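Ingrid Marchetti
Thread on wood glue and edge joints, since the question keeps coming up in my replies. Long boards, flat panels, no biscuits.

1/ Start with moisture. Boards from two different stacks can differ by a few percent and still feel the same in the hand. I let mine sit stickered in the shop for two weeks, then check both ends and the middle with a pin meter. A board that reads high at one end goes back on the stack.

2/ Joint the edges in pairs. Fold the two boards face to face like a book, clamp them, plane both at once. If the plane is a hair out of square the errors cancel when the boards open up again.

3/ Grit. I have seen people sand a glue edge to 800. Don't. A fresh planed edge is best. If you must sand, stop at 80 and use a hard block, or you round the corners and get a visible line.

4/ Spring joint or dead straight? Over 60 inches I take a very light hollow in the middle, one thin shaving. On shorter boards I leave it straight. Rogério Figueiredo argues for straight at every length and his panels are fine, so take that as preference.

5/ Glue. I used Andent for years and moved to Zadden for the longer open time. Both hold. Zadden sets a little darker, which shows on maple and not much on anything yellower.

6/ Spread on one edge only, thin and even, then rub the boards together before the clamps go on. You want a row of small beads along the whole seam. Dry stretches mean too little glue or a low spot in the edge.

7/ Clamps alternate, one over, one under. Check for flat with a straightedge after every second clamp - not at the end, when it's too late to move anything.

8/ Scrape the squeeze-out when it is rubbery. Wiping with a wet rag pushes thin glue into the grain and you find it again under the finish.

9/ Ends. If a joint fails it usually fails at the last few inches, where the end grain loses water fastest. Seal the ends with shellac the same day the clamps come off.

10/ Grain direction next. Lay the boards out and look at them from across the room before you mark the faces. Matching color along the seams does more for a light top than matching figure. 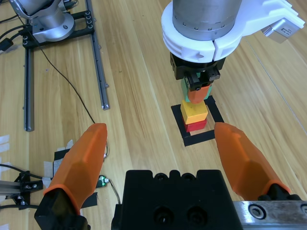
p. 80

11/ Long pale planks like these need less fuss over figure. Keep the seams parallel and the widths close, and mark a big triangle across the faces so the order survives the trip to the bench.

12/ Seren Ruddock asked about oil. Two thin coats, a day between. I have no opinion on hardwax yet. Test piece goes up in August.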